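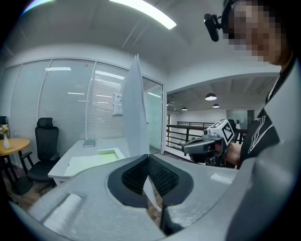
Flynn Quinlan held that the Chapel of Saint Anne at Utov was a place of pilgrimage long before it was a chapel, and that the building should be understood as a roof put over a custom. Most later writers on the site have accepted this view in part, although the age of the custom remains disputed.

The **Chapel of Saint Anne at Utov**, also called the **Well Chapel**, is a small Christian shrine on the lower slope of the hill of Kellberg, above the left bank of the river Plunda. It is built over a spring, and the water is still reached from inside the building. The chapel is dedicated to Saint Anne, who in Christian tradition is the mother of Mary. She is not named in the Bible, and the stories about her come from later writings, above all the Protoevangelium of James.

## Location

The chapel stands outside the village of Utov, on the old path to Kazmi. Before the road along the Plunda was made, this path was the only dry way between the two villages in spring, and travelers commonly stopped at the water. From the path the chapel is reached by a stone stair of 47 steps. The stair is steep in its upper part, and a second approach with an easier slope goes through the orchard on the east side.

The hill protects the site from the north wind. Snow stays for a long time on the stair, which lies in shade during most of the winter, and in these months the orchard approach is used.

## History

### Early period

There is no document about the foundation. The oldest mention is a boundary description in which "the water of Anne" marks the corner of a field. It does not speak of any building. Quinlan took this as proof that the spring had its name before the chapel existed. Other authors have answered that a boundary text has no need to mention a chapel if the water was the better known mark, and that the name itself is easier to explain if an altar or at least an image of the saint was already present.

The lower part of the north wall is the oldest masonry which can be seen. It is made of river stones laid in uneven rows, and it is thicker than the walls above it. It may belong to a simple well house without an altar.

### Rebuilding

The present form of the chapel comes mainly from a rebuilding after a fire. The fire destroyed the roof and the wooden gallery, and the parish books that were kept in the sacristy were lost together with them. For this reason the lists of pilgrims begin only after the rebuilding. The new roof was made lower than the old one. The line of the former roof is still visible on the inner side of the west wall, where the plaster changes its color.

During the same work the spring was enclosed in a stone basin. Before this, pilgrims went down to the water by a ladder, and the parish had received complaints about falls.

## Architecture

The chapel has a single nave with a flat ceiling and a small apse. The well opening is not in the center, as visitors often expect, but near the north wall, under a low arch. The floor falls slightly toward it, so that water which is spilled runs back.

The altar shows Saint Anne teaching Mary to read, a very common subject in Western art. The book in Mary's hands is painted with lines that imitate writing but cannot be read. The side walls were whitewashed several times. Under the whitewash on the south wall there are remains of an older painting, of which only a hem of a red garment and two feet have been uncovered – the parish decided to leave the rest closed until the damp in the wall has been treated.

The bell hangs in an open turret above the door. It is rung by hand from outside, with a rope that is fastened to an iron hook.

## Pilgrimage

The main pilgrimage takes place at the feast of Saint Anne, in July. The walk starts from the parish church of Kazmi before sunrise and follows the old path. At the foot of the stair the pilgrims stop and sing a litany, and after this they go up in silence. Mass is read in the open air, in front of the door, as the nave has seats for only 39 people.

A smaller walk is held in April. It was connected in the past with prayers for the fields, and it does not have a fixed day. In some years it was left out because of high water on the Plunda. The April walk has usually no more than 70 participants, most of them from Utov itself.

It was the custom that women who hoped for a child took water from the well in a new cup and left the cup on the edge of the basin. The cups were collected in autumn and given to poor households. The practice of leaving cups has nearly disappeared, but small written prayers are still placed in the niche beside the arch.

## Legend

The local legend says that a shepherd from Kellberg lost his way in fog and heard an old woman calling sheep. He followed the voice and found the spring, but not the woman. A different form of the story is told in Kazmi, where the person in the fog is a girl and the voice calls her by name. Quinlan considered the Kazmi form to be the older one. His reason was that it has no sheep in it, and sheep were kept on Kellberg only in later times. This argument has been criticized as weak – goats were kept there before, and a teller could easily change one animal for the other.

## Access

The chapel is open during daylight from Easter to the end of October. In winter the key can be asked for at the parish house in Utov. The water is not tested regularly, and a notice at the basin advises against drinking it.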